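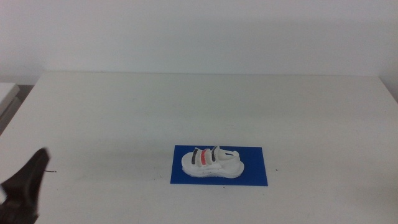
Sandalia blanca de tres tiras sobre la alfombrilla azul de colocación.

Puesto de manipulado Plestow

Equipo de mesa para coger, orientar y depositar artículos sueltos antes del etiquetado o el embolsado. Se vende en configuración de una pinza y se instala junto a la línea existente, sin obra. Plestow fabrica el conjunto y Bustden se ocupa del montaje y la asistencia.

Para qué se usa

El puesto está pensado para talleres con series cortas y referencias muy distintas entre sí: calzado, muestras, piezas de plástico. El artículo se deja sobre la alfombrilla azul, siempre en el mismo sentido. El color facilita al programa la localización de piezas claras, que en una mesa blanca dan bastante más trabajo.

Qué cambia para el equipo

En el taller de Nedthorpe, la colocación la hacían por turnos las mismas personas que revisaban la costura y el acabado. Con el puesto en marcha, la revisión sigue siendo manual y la colocación pasa a la pinza. Una persona por turno atiende el equipo, repone artículos y retira los que el programa no reconoce.

Teodor Olszewski, encargado de turno, pidió que el paro se pudiera accionar desde los dos lados de la mesa. Ahora viene así de serie. También cambió el parte: las incidencias se anotan en el propio puesto y se revisan a las 6 de la mañana, antes del relevo.

La formación dura dos jornadas. Baldur Eskildsen imparte la primera, dedicada a seguridad y limpieza, y Grímur Blöndal la segunda, en la que cada operario enseña al equipo una referencia nueva. No hace falta saber programar. Conviene que asista quien hacía el trabajo a mano, que suele conocer los artículos difíciles. 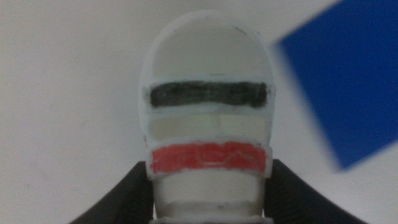 Lectura: 3 minutos

Agarre de piezas redondeadas

Las piezas con cúpula o cuerpo curvo se cogen por la parte estrecha. En la pieza blanca de franjas negra y roja, los dedos cierran sobre el cilindro inferior, por debajo de la franja roja, y la parte superior queda libre. Es el agarre recomendado para artículos pintados o rotulados a mano, donde el roce puede levantar el color.

La fuerza de cierre se ajusta por referencia. El valor de fábrica es 20 en una escala de 100 y se puede subir desde la pantalla con clave de encargado. Para suelas gruesas, Bent Hafstein, del servicio técnico, aconseja empezar con el valor de fábrica y hacer varias pruebas antes de guardar.

Datos del equipo

Montaje: sobre mesa propia o del cliente, superficie lisa y mate
Dedos: negros, cara interior estriada, recambiables
Memoria: más de 175 referencias
Control: módulo Xu, menú en español
Plazo de entrega: consultar; en julio no se hacen montajes

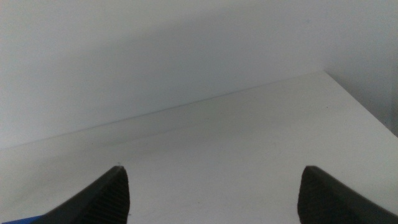 Dedos abiertos, con el estriado de agarre en la cara interior.

Mantenimiento

Limpiar las estrías al final de cada turno con un cepillo seco. No usar disolvente. La mesa se pasa con un paño húmedo y se deja secar antes de volver a poner la alfombrilla. Si los dedos se cambian, hay que repetir la calibración de apertura.

Los recambios se piden por pares. Para presupuestos y visitas al taller de Nedthorpe, preguntar por Skarphéðinn Mikkelsen en el departamento comercial de Plestow, indicando el tipo de artículo y si se trabaja a uno o dos turnos.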